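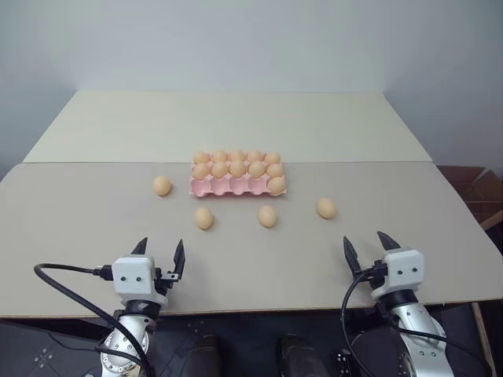
Should eggs be stored pointed end up or pointed end down in the tray?

Pointed end down. The air cell sits at the blunt end, and keeping that end uppermost holds the yolk near the centre and away from the air cell. An egg kept the other way up for a day or two is still fine to eat.

Posted by Normand Marchand, February
Print this page | E-mail this page

Second answer, from Iman Zerouali:

Agree with the above. I pack for a farm shop near Florkmont and every egg goes in blunt end up. Check the cup before you load it -- a bit of grit at the bottom will crack a shell under very little pressure. If an egg rocks in its cup, turn it slightly until it seats. Do not push. Large eggs in a tray moulded for medium ones will stand proud and take the weight of whatever is stacked on top, so grade first and fill afterwards. We do around 3,000 a week and most of our breakages come from that one fault.

Store below 20 degrees and keep the temperature steady. Do not wash them before storage.

Third answer, from Goel:

Never bothered which way up. Mine go in a bowl on the side and get used by Sunday. Keep them away from onions though, the shells let smells through.

Print this page | E-mail this page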